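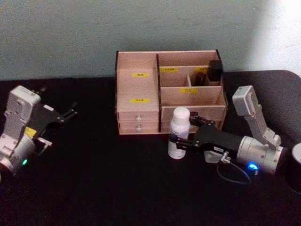

Sorting, in Eero Huttunen's view, begins with deciding what will never be looked for again. The remark serves as a starting point for Chapter 4, which deals with the filing of small papers: receipts, letters, permits and notes of hand.

The parish office at Flokholm held 1,058 such papers in January, filed under 40 headings. Clerks used nine of these daily. The rest -- mostly inherited from the Bresta register -- overlapped, so that one letter could be filed correctly in several places.
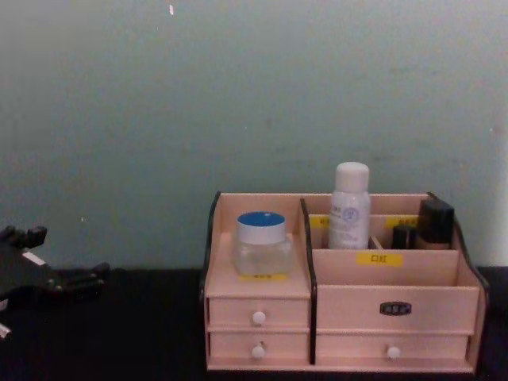
Fig. 4.2 Plain wall and black tabletop.

Section 4.1 defines a heading. Section 4.2 sets out the Heiskanen rule for merging two headings into one.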